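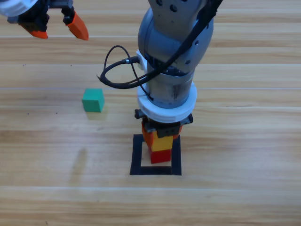
Can you just turn up at Torkby's ground and look around on a normal Sunday? Only on open day, and you need to be at the gate before ten if you want the dressing rooms.

I got there at twenty to and the line already went past the ticket office. They let people in by the away end, which I'd only ever seen from the other side (it's steeper than it looks on TV!), and from there you pretty much wander. The ground holds 3000, and with the stands empty you can hear the groundsman's radio from one corner flag to the other.

The dressing rooms go in small groups, so there's a wait. Home side has new benches and decent showers. Away side has one mirror and a radiator that was on full blast, in weather that really didn't need it, and I'd love to know if that's a match day thing too. Then it's up the tunnel, out onto the track, and no, you can't step on the grass. I asked twice.

At eleven there was a friendly against Jiltamo, two halves of 30 minutes, mostly kids from the youth teams. Torkby won 3-1 and the third goal was a beauty, hit first time from way outside the box. The keeper just stood there and clapped!

Lunch was a sausage and a coffee from the stand behind the goal. The club shop had last season's shirts marked down to 80, which I still think is steep, so I bought a scarf and a pennant from the cup game with Stakavach instead. Parking is free on the school side, but the bus drops you closer.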